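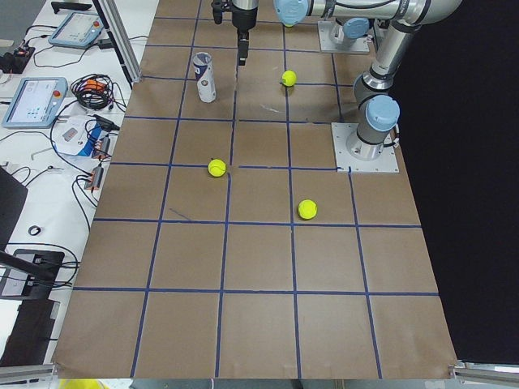 Three balls, a can and a lot of blue tape: the sorting table at the Pelance open day.

I'll admit I drove out to Sutside with low expectations. The flyer promised "a hands-on look at the humble art of packing", and I have been to enough open days to know that usually means a sausage sizzle and a bloke with a lanyard. There was a sausage sizzle. The bloke with the lanyard was Kumaresan Raju, and to be fair to him, he knew his stuff.

Pelance has 364 square metres at the back of an industrial estate, and most of it is shelving. The bit everyone crowded into was the tennis table, by which I mean a worktable covered in brown paper and marked out in squares with blue tape. The task is to get three tennis balls back in their can. My eight-year-old nephew Joseph does this at home in the time it takes me to find my glasses, so I asked what the squares were for. Kumaresan said they let you write down where each ball starts, so one go can be compared with the next. Fair enough. I'd have pressed the paper flatter at the corners, but nobody asked me.

What I will grant is that a tennis can is a meaner object than it looks. It's tall and narrow, it tips if you breathe on it, and the balls roll.

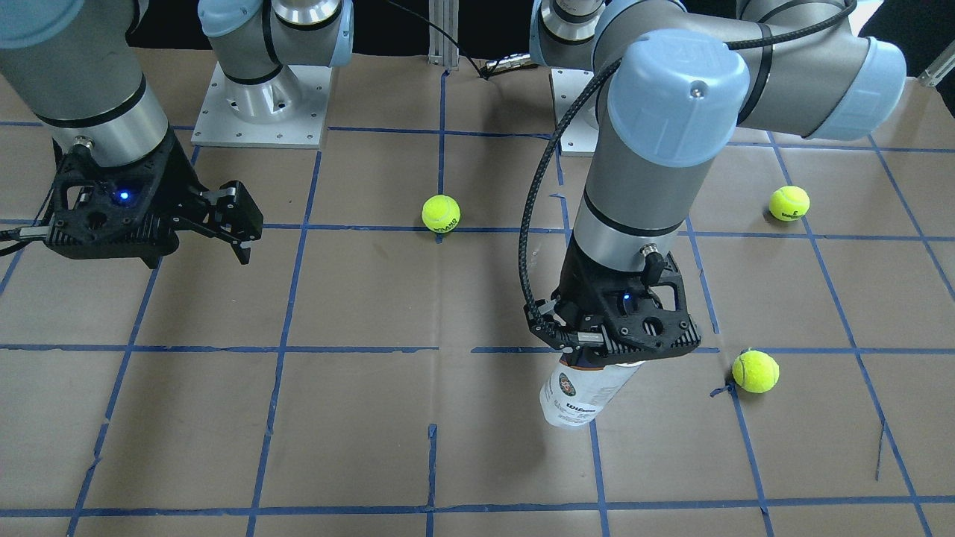

Whether you pick up the can and bring it to the ball, or leave it standing and bring the ball to the can, was the subject of a surprisingly heated chat beside the urn. Eskil Björklund, who had come over from Jusitz and told us so more than once, was firmly for leaving it standing. I'm with him, for what it's worth. The wall chart claimed 126 goes since February, with no column for how many ended with all three balls in the can – I'd have thought that was the number to put on a wall.

The rest of the tour was cartons. The colour coding on the shelves made sense to me for the first aisle and then stopped making sense. Parking was free, the tea was stewed, and they wanted 50 cents for a biscuit. I'd go again if they fix the chart.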